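Head camera swap: exposure on dark cloth, bright plate, single apple

Galstead Robotics Forum > Perception > Cameras and mounts

torque_ledger
July 2025
We are replacing the head camera on our two-arm bench setup and I would like opinions before I order the second unit. The old one is a Titard global shutter, the candidate is a Voß rolling shutter with a wider lens. Same mount, same height, same controller (Wollton, stock firmware).

Task is picking one piece of fruit from a plate and placing it in a bin. 70 trials per camera. The Titard gave 3 missed grasps. The Voß gave 11. Arms, gripper pads and policy are unchanged. I recalibrated the extrinsics after the swap and checked them twice.

Most of the Voß misses are the same: the fingers close high and slide off the top of the apple.

bracket_nine
Did you retrain or fine-tune on the Voß images, or are you running a policy trained on Titard images through a different lens? If it's the second, you're measuring domain shift and the camera comparison doesn't say much.

torque_ledger
Second one. Images are undistorted and remapped to the Titard intrinsics before they go in. I know it isn't equivalent to retraining. The question is whether the camera can be dropped in, so that is what I tested.

lowpass
What is auto exposure doing? A dark table with a white plate on it is a bad case for average metering. The table pulls the exposure up and the plate clips. If the plate clips you lose the rim, and anything that uses the rim for scale gets worse.

torque_ledger
Auto exposure on, center weighted. The Titard was on manual, set back in May and not touched. I should have mentioned that in the first post.

bracket_nine
Yes, you should have. That's two variables.

gantry_mule
I don't think exposure gets you a height error. Clipping on the plate would move the estimate sideways or make it noisy. Closing high on every miss sounds like calibration or latency. How are you timestamping? Wollton stamps on arrival by default and the rolling shutter unit has a longer readout.

torque_ledger
Stamped on arrival for both. The head doesn't move during the approach and the apple doesn't move either, so I didn't expect latency to matter.

gantry_mule
It matters for the arm. If the policy sees its own gripper late, it thinks it still has room to correct when it doesn't. Log the offset between joint state and image. On our bench the Voß came out at 112 ms with default buffering. Setting the queue to one image brought that down a lot.

lowpass
Both can be true. Can you post a view with the arms parked, at the exposure you're using now? Easier than guessing.

torque_ledger
Arms parked, start pose, nothing else changed.
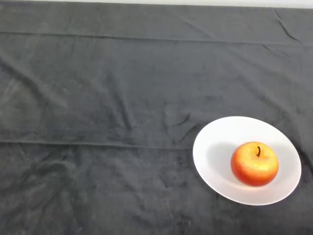

Head camera, start pose. Apple on white plate, gray cloth.

lowpass
Less bad than I expected. The plate outline is clear against the cloth and there is still shading along the lower edge. The upper left of the rim is close to pure white, so I would check the histogram there. I'd drop the exposure a little and lock it. The cloth can go darker without hurting anything.

bracket_nine
The plate is well over to the right. Were the start positions the same for both cameras? With a wider lens, most of your remap error will be away from the middle.

torque_ledger
Same positions, marked under the cloth. I have not split the misses by position. Will do.

gantry_mule
I'd flatten that cloth too. There is a bunch of creases right next to the plate. If you use depth anywhere, that will show up in the plane fit.

torque_ledger
No depth in this pipeline, RGB only. The folds were there for the Titard runs as well.

gantry_mule
Then leave it until the comparison is done. It still bothers me.

bracket_nine
Suggested order: lock exposure, set queue to one, rerun the full set, split by position. Change one thing per run if you have the time. I would not order the second unit yet.

lowpass
Agree on the order. I don't agree that the first result is useless. If the camera needs three settings changed before it matches the old one, that belongs in the writeup.

torque_ledger
Exposure is locked and the rerun starts with that change only. Queue length goes in the run after. I'll post both tables in this thread, with misses split by left and right side of the table.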